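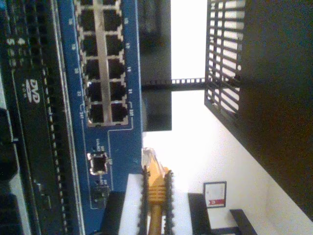

Old kit with a DVD logo, and a blue board full of network sockets.

June
By the Desivwood news desk

If you've got a drawer full of dead chargers (I have two, and a shoebox) then this one's for you. The small electricals collection is coming back to Desivwood this month, and it's going to be in the old Trivix showroom on Mirkow Road, with proper parking this time!

I went along to the last one with a kettle and a radio and ended up queuing out of the door, behind a man with a whole hi-fi in a wheelbarrow. There were 200 of us through in a single morning, which was lovely to see but a bit much for one table and a kitchen hatch. So the doors will be open from 9am until 4pm, and you can book a slot if you hate waiting. There are 16 an hour. You can still just turn up as well, you may have to stand about a bit.

They'll take pretty much anything with a plug, a battery or a cable: DVD players, routers, toasters, electric toothbrushes, those singing birthday cards. Fridges and big tellies still have to go to the tip at Ogura Lane, sorry. Take the batteries out first if you can, and wipe anything that might have your photos or passwords on it.

It's free to drop things off. Anything that still works gets a safety check and goes on the resale shelf, and I'll be keeping an eye out for a slow cooker. Last time the shelf raised 70 pounds for the library's reading corner, mostly from lamps.

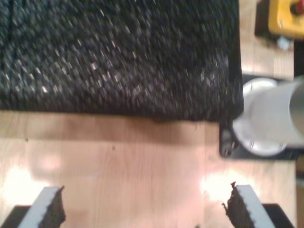

What about cables?

I asked, as I have miles of them. Yes please, any sort, but tie each one up with string or a bit of tape so they don't turn into one enormous knot. There were 60 bags of loose leads last time and untangling them took until teatime.

Slots can be booked at the library desk or on the Desivwood noticeboard page. The number 4 bus stops right outside, and there's a ramp at the side door if you're bringing something heavy on wheels.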